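Garland lights on timer not coming on at dusk
Ticket status: Resolved

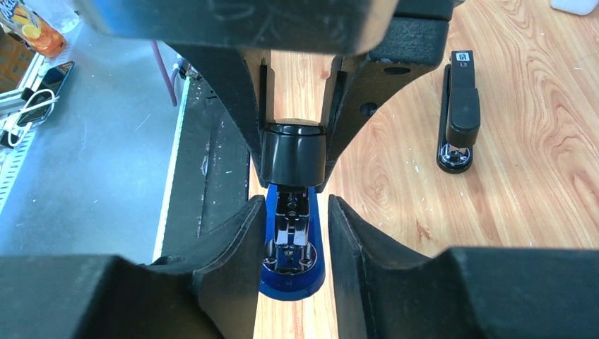
Wooden tabletop, light finish.

Product: Tastari battery garland, 200 warm white LEDs, with clip-on timer box
Bought from: Morais online shop
Opened: 18 Dec 2024

Problem as reported

I have a Tastari garland wound round an artificial door swag on the front porch. The swag is the Huruvwood one with the pine cones. The lights worked on the timer for the first few evenings. Now they stay off at dusk and come on at odd hours, once in the middle of the morning. If I press the button they light straight away and look fine, full brightness along the whole length.

I have changed the batteries once already. The door faces north and gets very little sun. There is a porch lamp above it that we switch on when it gets dark.

First reply from support

Thanks for the details. The timer on this model doesn't sense light. It counts from the moment you set it: six hours on, eighteen off, then the same again. Changing the batteries clears the setting, so it needs to be set again at the time you want the lights to start.

Please try the following:

1. Take the batteries out and leave the box empty for 20 minutes.
2. Put in fresh alkaline batteries, all from the same pack. Rechargeable ones run at a lower voltage and the timer can lose count.
3. At the time you want the lights on, hold the button for 3 seconds until the small green light on the box shows.
4. Leave it overnight and check it the next evening.

Customer update

Did all of that. The green light came on. The next evening the lights started on time. The evening after that they were off again and the green light was out. I pressed the button and the lights came on, but no green light until I held it down again.

The batteries were rechargeable the first time. They are alkaline now, so I don't think it's that.

Second reply from support

It sounds as if the box is losing power for a moment and the timer is being wiped. The two usual causes are a loose spring contact and movement of the door. Can you tell us where the box is fixed, and whether the door is slammed often?

Please also open the cover and look at the springs. They should press firmly on the ends of the batteries. If one is squashed flat, ease it out gently with the batteries removed. Check for damp or a white crust while you are in there.

Customer update

The box was tied to the wire frame at the back of the swag, so it knocked against the door every time somebody went in or out. No crust and no damp. One spring was a lot shorter than the others. I have pulled it out a bit and moved the box to the door frame with two adhesive hooks. There was enough lead — the plain section before the first bulb is 50 cm long.

Customer update

Several evenings now and it has come on at the right time on each of them. Green light still showing. Happy for this to be closed.

Closing note from support

Cause: weak battery contact, made worse by the box knocking on the door. Fixed by adjusting the spring and moving the box. No replacement sent.

For anyone finding this ticket with the same fault: the Tarkmont garlands sold up to May use the same timer box, and the steps are the same. Mains versions have a different timer, so please open a new ticket for those.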